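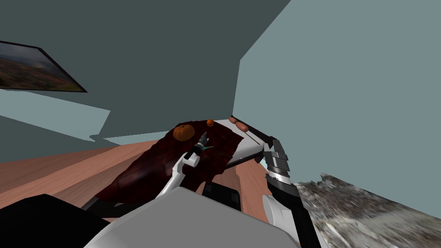 Kandska Island Seabird Recovery: Progress Report to the Alus Fund

Last updated: Wednesday, December 17, 2014

1. Period and scope

Reporting runs from May to the end of the field season. Work covered rat control on the north block, burrow monitoring for the resident petrel colony, and biosecurity at the Xavier landing. The south block was outside the funded area and is not reported.

2. Rat control

The bait station grid was completed in the first month, with 1371 stations in place. Of these, 1159 were serviced on every scheduled round. The remainder are on the western cliffs, where swell prevented landing on two rounds. Bait take fell steadily on the plateau and stayed high along the west shore. Chew cards on the plateau showed no rat sign on the last two checks. We do not treat this as proof of absence. The west shore will be rebaited before the plateau stations are lifted.

3. Burrow monitoring

Lakshmi Achari's team inspected 691 marked burrows by hand and by burrow scope. Occupancy was higher on the plateau than in the previous season. Egg loss on the west side is unchanged. Burrows flooded in the spring storms were left out of the occupancy analysis and are listed separately in the data file. 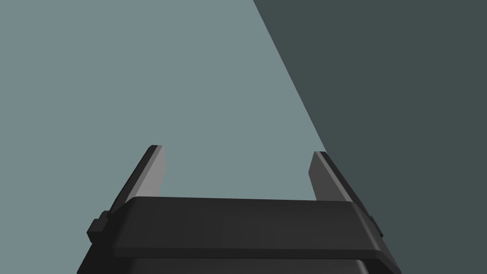

4. Biosecurity

All cargo passed through the quarantine room at Xavier. One consignment of feed sacks was refused and returned to the mainland after droppings were found in the outer wrap. The Vonurex traps at the jetty caught nothing during the period. Trap springs corroded faster than expected and 3 units were replaced.

5. Budget and next steps

Boat charter is over budget owing to the repeated western landings. Bait purchase is under budget by a smaller amount. We request approval to move the bait balance to charter. A revised schedule for the west shore is with Lucinda Rosenthal for review.

This site uses cookies. By continuing to browse you accept their use.

Contact | Copyright 2014 Kandska Island Seabird Recovery | Back to top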